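**Morngate bench notes – July, 8:40 a.m.**

Carrying on from the last entry. The big polished piece from the Latuheru job is out of its blanket and on the long side of the room. I signed the sheet for it and wrote the tag number, 343, on the first page of the job folder. The old tag string was fraying so I put on a new one and taped the old one inside the folder cover.

Work for this week is surface only. Clean, check, log the marks, wax, wrap. No buffing unless Latuheru agrees in writing. Last time we touched up a spot without asking and spent two weeks trading emails over it.

Setup:

- Lamps at the window end off, the two by the sink on
- New cotton cloths, washed once with no softener
- Distilled water, a few drops of the neutral soap
- Blower and soft brush for the seams
- Grease pencil for the sheet, never for the metal

9:15. First look under raking light. The silver-gray finish is better than the packing note led me to expect. Plostow had written "dull overall, heavy handling" and I don't agree with the first half of that. There is handling, mostly fingerprints, and a haze I think is old wax. Logged 11 marks on the first pass. Five are fine hairlines that run the same way, which makes me think of a strap or a dry cloth dragged along. The others are small and scattered.

Reflections are the main nuisance on a shape like this. The long part is easy enough, you get one band of light and can follow it along with your eye. The rounded end picks up every lamp in the place and goes white, and any scratch there disappears until you move your head. I checked the end three times from three heights and got a different count each time. I have gone with the highest one.

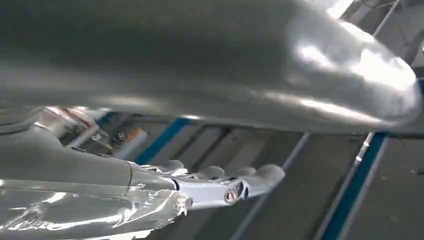

What helped in the end was a sheet of gray card held a hand's width off the surface, between the metal and the light. It takes the glare down and the hairlines come up dark. I drew the card position on the sheet so the next person can repeat it. White card is no good, tried it, it just moves the bright patch somewhere else.

10:30. Wiped down the long part with the soap mix, one cloth per pass, rinse cloth after, dry cloth right behind it. Don't let water sit on the underside. It creeps to the low line and leaves a row of spots that have to be done over. I did have to do over a stretch of it. The haze came off in two passes, so wax for sure. The cloths went faintly yellow.

Tried the Drilluden wax on a patch the size of a coin, on the side that will face the wall. Left it 21 minutes by the clock, then buffed by hand. It came up clear with no tint. Compared it with the untreated metal next to it and the color is a hair darker, which should even out once the whole piece is done. I'll look at the patch again tomorrow in daylight before going any further.

11:50. Stopped for lunch with the piece covered. The cover is the unbleached sheet from the lower shelf. The blue one sheds, please leave it for floor work or throw it out.

1:20 p.m. Back on it. Rounded end cleaned the same way, but in small circles toward the tip and then one light straight pass to finish. The straight pass matters more than I thought. With circles alone you can see the pattern when the light is low. Two of the marks I had logged at the end wiped off, they were dried something, so the count is down to nine. I crossed them out on the sheet and initialed it, didn't erase.

Notes on handling, for whoever picks this up:

- Gloves on before the cover comes off. Nitrile, and change them if you touch the wax tin.
- No watches, rings or zippers near it. Apron over the belt buckle.
- Steady yourself on the bench, not on the metal. Easy to forget when you are leaning in to see the low side.
- Keep the brush ferrule taped. The tape on mine had split and I caught it just in time.

Still open:

- Ask Latuheru if they want the hairlines left alone. My vote is leave them. They only show with the card trick.
- Order more gray card – we have one full sheet left and it has a coffee ring on it.
- Plostow's condition note should be corrected before the piece ships. I'll draft the wording and put it in the folder.
- Wax quantity. Half a tin of Drilluden may be enough for one coat, not for two.

3:45 p.m. Cover back on, cloths in the rinse bucket, lamps off. Test patch is marked on the sheet with a T.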